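How to budget for your first robot dish-handling station

Updated March 2023

If you run a canteen, a café kitchen or a small catering unit and you've started wondering whether a robot arm could take over the clearing and stacking, welcome! I've now helped plan three of these stations, the latest one at the Bitcombe kitchens, and I still get a little thrill from opening a fresh spreadsheet. The arm is the line everyone looks at first. The lines under it are where the budget is won or lost, so this guide spends most of its time down there.

You'll need a spreadsheet, a tape measure, one of every dish you use and an afternoon when the kitchen is quiet.

Step 1: Write down the job in one sentence

Ours was "pick a single plate off the table and put it in the right bin". Keep it that short. If you find yourself writing "and also cutlery", start a second sentence and a second budget. Cutlery is a different job with different fingers, and mixing the two makes every quote you get back impossible to compare.

Step 2: Collect your dishes and measure them

Take one of each and note the diameter, the height of the rim and the weight. Bitcombe had 20 different pieces in daily use, which sounds like a lot until you open your own cupboards. We got that down a good deal by retiring odd bowls left over from old sets, and it cost nothing at all.

Shallow plates are the awkward ones. A mug gives the fingers plenty to hold, but a low plate offers only its rim, and the fingers have to come in at a decent angle without knocking the table. Put a star next to anything flat and take those pieces along to every demonstration.

Step 3: Get prices for the gripper separately

Ask for the arm and the gripper as two lines, even when one supplier sells both. We looked at a two-finger model from Urnis and one from Collado. The Urnis was dearer to buy, but its replacement fingertips were £51 a pair, and the Collado ones were £219. Guess which one we chose! Fingertips wear, so work out what you'd spend on them over a year before you fall in love with a purchase price.

Check as well whether the cable and the mounting plate are included. Ours were not, and we only spotted it on the second read of the quote.

Step 4: Plan the table and the bins

Stainless steel is the natural choice in a kitchen. It wipes down well and you may already own a suitable bench. It is also shiny, and that matters if your system uses a camera, so allow some money for lighting. During our trials the pale green plates gave us a lovely lesson in this, with the plate, its reflection and the blue of the bins all turning up on the same stretch of steel.

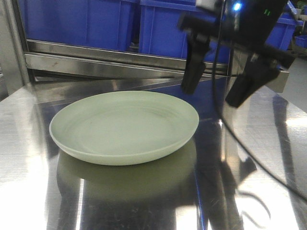 Step 5: Add the lines people forget

Copy these into your sheet and put a figure against each, even if it's a guess in red:

Delivery and lifting
Electrical work
Guarding or a safety scanner
Lighting, plus a diffuser if your table is glossy
Spare fingertips and one spare cable
Staff training, including cover for the people being trained
A risk assessment
Breakages during setup (we bought extra plates and were glad of them)

Our total for this section came to £3000 with the scanner left out, as we already had one from an earlier project.

Step 6: Ask for a trial before you order

Darenport, who did our installation, let us bring a box of our own dishes and spend a morning at their bench. Say yes to this if it's offered, and ask for it if it isn't. Bring the starred pieces from Step 2 and try them in different spots on the table – near the front, close to the bins, right out at the limit of the arm's reach. Write down every miss as well as every success, and ask what would have to change to fix each one. Sometimes the answer is a setting. Sometimes it's a different finger, and then you've got another price to put in the sheet.

Step 7: Set your dates and leave a gap

Put the order date, delivery and first working day on one page. We ordered the gripper early and held the bench back until the reach had been tested, which saved us from buying one too deep. If you're hoping to start in April, ring your electrician today!

Once it's all in, save a copy of the sheet with the quoted prices and keep a second one for what you end up paying. Start the second copy on the day you place the first order, and note the supplier's quote number beside each line.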